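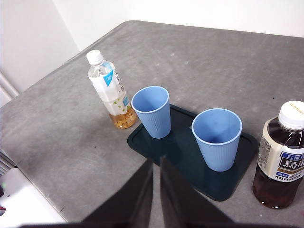
Wednesday, 19 February 2025

I've gone right off coffee and I blame the Waridine office, where the machine has been making something closer to gravy since the start of the month. So it's cold tea for me now, and I've become a proper bore about it. Spent my whole break today dithering over which one to have. The pale one in the white label with the little green leaves on it is my favourite, which you could guess from the level, as there's only a shallow bit of gold left in the bottom. I do like the two blue cups on the dark tray, though. They're only plastic, but they've got those fine ribs down the sides and they make a break feel a bit more like a break (and it's a nicer thing to look at than that speckly grey table, which has had a hard life).

Walked over from Kvam at lunch to stretch my legs. Over 700 steps each way according to my phone, and I got rained on for most of them. I'd meant to ring Adex about the invoice as well and clean forgot. Must do it tomorrow, first thing, before I get my coat off!

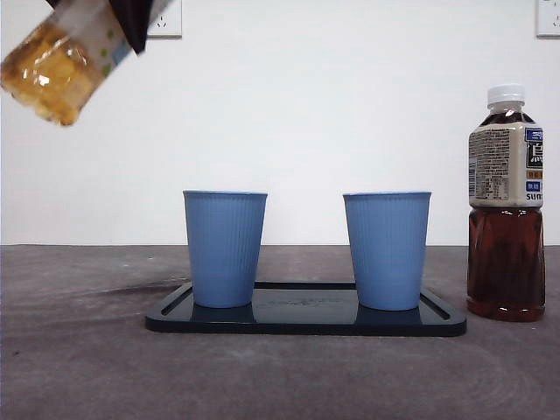
Pale tea on the tilt, dark oolong waiting by the tray.

The oolong is the one I can't make my mind up about. It's such a lovely reddish brown and I always want to like it more than I do. First mouthful, lovely. Second mouthful, I'm thinking about wet bark. Mum would say it wants a biscuit with it and she'd be right, but I'm off biscuits until the end of February and I've managed it so far, apart from the 2 on Sunday, which were very small.

Home by six. The Vorkimach parcel still hasn't come and the tracking page says exactly what it said yesterday. Beans on toast, then a bath, then 100 pages of my library book if I can stay awake, though I was asleep by page nine last night with the lamp on.

Need: milk, bin bags, stamps, more of the pale tea.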